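Open Day at the Rilberg Automation Hall

September 2020

On Thursday I attended the autumn open day at the Rilberg hall, on the invitation of Lenuța Nedelcu, who manages its visitor program. Attendance was limited to 50 persons, admitted in groups of eight. I was assigned to the second group and wish to record my impressions for colleagues who were unable to travel.

The morning was given to a talk by Tahmineh Kermani on the Harkar project, which concerns the handling of small household objects by a robot arm. Ms. Kermani explained that rigid parts on a clean steel table no longer trouble her group very much. Soft and uneven surfaces do, and most of the present work is carried out on them. She reported 77 completed trials since spring and was frank about those that had failed.

We then moved to the floor for the demonstration. Visitors stood behind a rope and were asked to keep their voices low. The task involved a small yellow object and a blue bowl, set out on a creased beige covering.

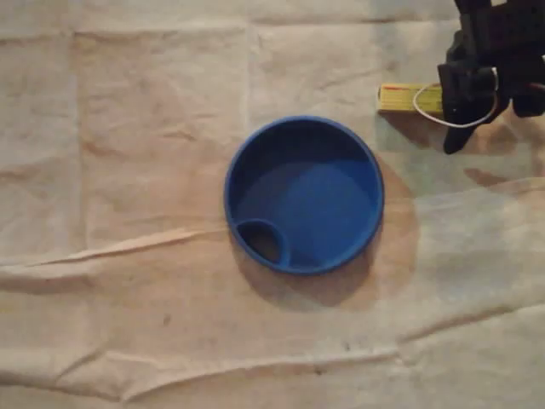
Questions were taken for five minutes, which was too short. A guest from Cirka asked how the gripper is taught to judge height over a fold, and Ms. Kermani referred him to a written report due in November. I would have liked to hear more on this point.

Parking is available behind the Tóth building. The entrance on the street side was locked.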